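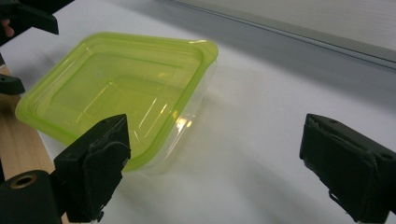

A Gripper Kit Should Be Sold with Its Worst Object

By Antigoni Kourkoulas
Apr 24, 2019

Print this article | E-mail this article

The Rolonero hand-held kit costs 1,560 dollars, and for this money I expected a better manual. The hardware is good. You hold the tool, you close the black fingers on a thing, and the motion is recorded for the robot to learn from.

My complaint is with the list of practice objects. Drelberg, who sells the kit, suggests blocks and balls. A kitchen has clear plastic boxes. A food container with a green rim and walls almost without color is a hard thing for a camera – the table shows through the side, and the glare looks like an edge. If the seller tested only on blocks, the buyer should know it before paying.

I also think the finger pads must be counted in the price. They wear at the edges, and a set of spare pads is 29 dollars. My colleague Renji Hayashi says this is normal for soft material. I agree, but then put two sets in the box.

I would still buy the kit. I would not buy it from the brochure.

Comments (2)

Ueda: We did 200 recordings with clear boxes. A darker table helped us more than new pads.

Julia: Does the price include shipping? The site does not say.

Related items
- Spare parts and what they should cost
- Reading a robot brochure slowly
- 30 days with a hand-held gripper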